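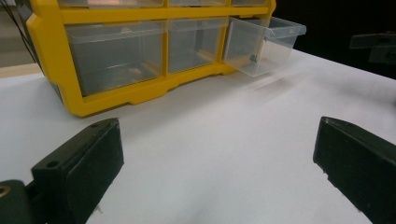
What is a B-side for, if the label only wants to sell the A-side?

A 12-inch has two sides and the second one has to hold something. Cheap filler at first (instrumental, dub, a cappella), then DJs started flipping the record over and labels noticed. By the mid 80s the dub on the back was often the one that got played.

Notes, session on small electronic labels and the 12-inch single. Posted May 6, 2021. Read before the listening hour, bring headphones.

1. Why 12 inches

Wider grooves, louder cut, more bass. A 7-inch at 45 rpm gets crowded after four minutes or so and the level drops. Club record needs six, seven, eight minutes. Also easier to see the breaks on the vinyl, you can read the dark and light bands under a booth lamp. Remember this for the assignment, somebody always leaves out the bass question.

2. Running order

Inner groove problem. The closer to the label, the worse the high end. So the bright loud track goes first on the side, quiet or murky one goes last. Look at the Zostora EP in the listening folder: B2 is the beatless one, hats are all on A1 and B1. Cutting engineer probably asked for it.

3. Pressing numbers

Our case study label, Vomau, pressed 500 of its first record and sold them mostly by hand to shops. Second record same again. Third one got picked up by a distributor and went to 3,000 over several represses. Things to note:

- lacquer and plates cost the same whether you press a few or a lot, so small runs are expensive per copy
- test pressings come first, and you listen to ALL of them, both sides, on more than one turntable
- distributor pays late. Plan for it
- a repress can come from the same plates untill they wear

Vomau's test pressings for the third record came back in February with a click on side A, were rejected, and the release slid to summer. Very normal.

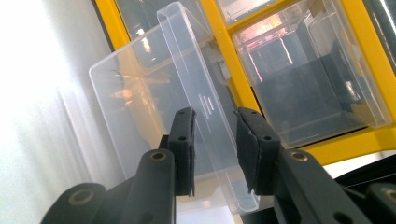

Gorkosari, in the class forum, says the represses are the whole problem: once a label can sell more copies of an old hit it stops paying to cut new music, and the catalog turns into a gift shop. Fair point. Counter argument is that repress money paid for Vomau's next two releases, neither of which broke even. We'll come back to it in discussion.

4. The vault track

Track made years ago, never released, comes out as "lost". Ask: why was it shelved? Usual answers are dull. DAT went missing, label folded, sample couldn't be cleared, producer didn't like the mixdown. The Ghoneim reissue is a good one to compare, 17 years between recording and release, and they kept the tape hiss. Listen to the hiss in the intro, then notice how it dissapears under the kick.

Old tape = bake first if it's shedding, transfer once, high resolution, leave the cleanup for later.

5. Assignment

Pick one 12-inch. Write up to 2 pages. Cover side order, running times, who cut it (check the runout, initials are often scratched there), and one thing the B-side does that the A-side doesn't. No reviews please. I don't need to know if you liked it.

Runout codes go in exactly as etched, spaces and all. Upload as PDF.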